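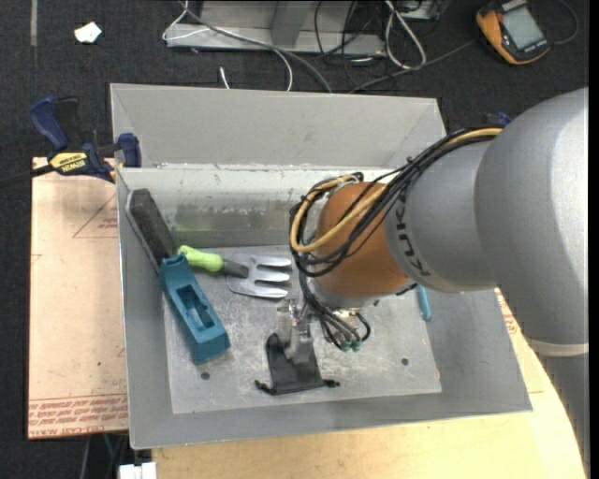

*A KUKA robot arm with its gripper at the top of a black drawstring pouch, in a grey metal bin.*

# Dremside picks up the Hudmont chair line (and yes, they're still doing repairs)

Friday, April 12, 2019

If you've been ringing the old Hudmont number since January and getting that endless beeping, I've finally got some news for you. Dremside, the joinery out past the rail bridge, has taken over the Hudmont dining chairs and the two bench designs, and they'll start taking orders for them on Monday.

I drove out there yesterday because my own kitchen has a set of Hudmont ladderbacks in it and I've got a selfish interest in somebody knowing how to fix them. The workshop smells wonderful, by the way (fresh-cut timber and a bit of linseed), and I was there a good deal longer than I'd planned to be.

So, what's changing? The chairs will keep their names and their shapes. Dremside bought the patterns and the bending forms, and they've been making test chairs off them for a couple of months. I sat in one of the carvers and it felt exactly like mine, apart from mine having a wobble. The seats will be woven in the same two cords as before, natural and dark, and you'll still be able to get a solid timber seat if you've got small kids or a cat with opinions about weaving.

The price of a side chair goes up to $418, and I did wince a little. That gets you the chair finished in oil, though, where the old Hudmont price was for bare timber and the finish was extra. If you want paint it's another $80 a chair, and they've got a board of colours on the wall by the office that you're welcome to go and stare at. I liked the dull green. My other half would say I always like the dull green.

The wait is the other thing. They're quoting 14 weeks on chairs, longer for the benches, and they told me flat out that they won't promise anything for Christmas until they see how winter goes. They only build to order, so there's no showroom stock to take home on the day.

Now for the repairs, which is what half of you have written to me about! Dremside will look at any Hudmont chair, no matter how old, and give you a price before they touch it. Loose joints and split rungs are fine, and so is a worn-out seat. What they won't do is strip old paint, so sort that out first if it bothers you. Bring the chair in on a weekday morning and tie a label on it with your name and phone number. A photo by email isn't enough for a quote; they want to get their hands on the thing and wiggle it.

I also asked about the Marinho sideboard, the long one with the sliding doors, because it seems everybody's aunt had one. That isn't part of the deal, sorry to say. Hudmont only ever sold it for Marinho and never held the drawings, so it's gone from the range for now. The matching shelf has gone as well.

People who left a deposit with Hudmont before it closed should dig out their paperwork. Dremside is honouring deposits on chairs and benches if you've got the receipt, and the amount comes straight off the new price. For deposits on anything else, you'll need to write to Dorari, the firm handling the old accounts, and I'm told they want it in a letter with a copy of the receipt. I haven't dealt with them myself, so if you have, drop me a line and tell me how you got on.

The order book opens at 8 on Monday morning, by phone or at the counter. Parking's a bit tight out there, and the front gate sticks, so give it a decent shove. I'll be taking my wobbly carver in later in the week and I'll post what they charge me.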